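So I've finally sorted out my student loan, or at least the first year of it, and I promised a few of you I'd write down how it went.

The form took me two evenings. It wants your household income for the last full tax year, and Mum had hers in a folder but Dad is self-employed, so we had to dig. I sent it off in August and heard nothing for 23 days - long enough to convince myself I'd ticked the wrong box on page 7. (I had. They rang, we fixed it, it was fine.)

My first payment is £1248, and the rent at Murkgate takes £671 of that before I've bought so much as a loaf of bread! I did ask about paying monthly and they said yes straight away, so do ask. 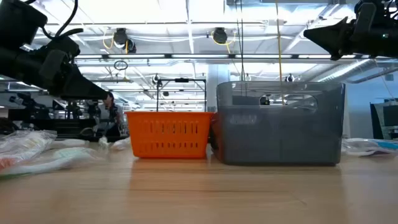 The other thing is bursaries. Tien-fu Lau on my course got one from the department just by filling in a single page, and I'd never even heard of it. The deadline is Friday at noon, so guess what I'm doing tonight.

If you're applying next year, keep copies of everything and write down who you spoke to on the phone. I'll post again when I hear about the bursary.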